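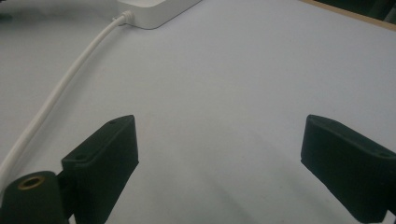

Re: [gripper-practice] Cables in the work area, draft rule 4

> Duma has been using the draft for the handheld sets since March. Rule 4 says
> "clear the table of cables." Does that cover a power lead that stays put
> the whole session? We'd lose half our desk tasks.

Great question, and I'm so glad Duma is putting the draft to work! I'd read rule 4 as "no cable in the path of the fingers." A lead that stays put is fine by me if it's plugged in before you start and left alone until the end of the take.

Two things I'd love to add - check the finger screws every 100 takes, and start each take with the fingers open and empty. We do both at Rarkadora, and going back through 2433 takes got so much easier (17 had to be thrown out, all from before we had the checklist).

Could the D'Amico folks try this wording too? I'll put it in the next draft if there are no objections - send me your edge cases, the odder the better!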